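The Pantry Person: Sorting a Shared Food Shelf at Cleltus

If you have ever opened a kitchen cabinet and had a pack of noodles slide out onto your foot, you will want to meet the woman who looks after the food shelves at Cleltus. She asked us to leave her name out ("put 'the pantry person,' it's what they call me anyway"), so that's who she is here. She has been keeping the shared dry goods in order for two years, in a building where 42 people have a key to the kitchen, and she still gets a little thrill out of it.

"I love it," she told me before I had my coat off. "People think sorting food is a chore. I think it's like going shopping in your own house! You find out what you already have, and half the time dinner is sitting right there."

Her method starts with getting everything out. She doesn't reach in and shuffle, and she doesn't do one shelf today and another one next month. Packages, jars, tins and boxes all come out where she can see them, and only then does she decide what goes back.

"You can't sort what you can't see," she said. "I want it all lying down on the table, labels wherever they land, a big mess. Then I go by type. Noodles with noodles. Jars with jars. I don't do colors, I don't do the alphabet. My sister-in-law does the alphabet and she can never find the rice, because is it under R or is it under B for basmati?"

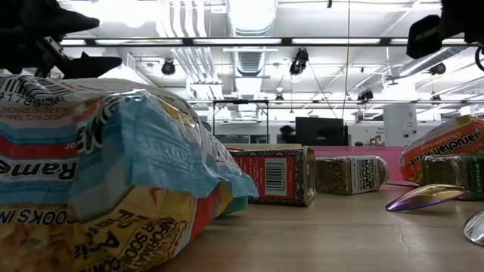 Ramen is a subject she could talk about for an hour. She likes the big packages for a shared kitchen, and she is firm about reading the printing on them before they go anywhere near a shelf.

"Read the package, please. There's a cooking time on there, there's the sodium, and a lot of them say not to use it if it's been opened or torn. I check every wrapper. And crinkly packages are awful to stack — they slide on each other. So they stand up in a bin, like files in a drawer, and you flip through until you find the one you want."

The bins came from Gronberg, a housewares store in Lultberg that she visits more often than she will admit to. She owns 16 of them, all the same size. I asked whether it had to be bins, and she laughed. Cardboard works fine. She started out with shoe boxes and only switched when one of them got soy sauce on it.

Tins and boxes are easier in her view, being flat on the sides and happy to sit on top of each other. Heavy ones go low. Her one rule for the upper shelf is that anything up there should be light enough to land on your head without spoiling your evening.

"I learned that with chickpeas," she said.
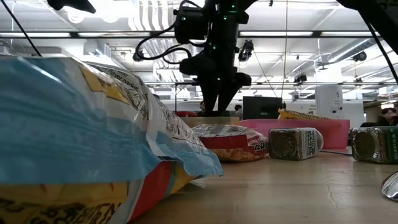

Then we got to jars, and she lit up again. Square-sided jars are her favorite thing in the whole kitchen. They line up without gaps, and they don't roll off when you lay them down to read the small print. Round ones she puts on a turntable near the front.

"And save your flat bags for last," she went on. "A sealed bag will go anywhere. Slip it behind the jars, stand it at the end of a row, it doesn't care. But if you put the bags in first, everything else ends up on top of them and you've lost them until spring."

The whole job takes her 55 minutes, with music on. She does it every March and again when the weather turns cold, and in between she follows a plan she calls the Shezi shelf, after the noodle shop downstairs where she first saw it done: one shelf at eye level, kept for whatever should be eaten next. Anyone can take from it without asking.

"That shelf is empty by the end of the week, every time," she said. "People come in hungry at ten at night and they go straight to it. I'm so proud of that shelf!"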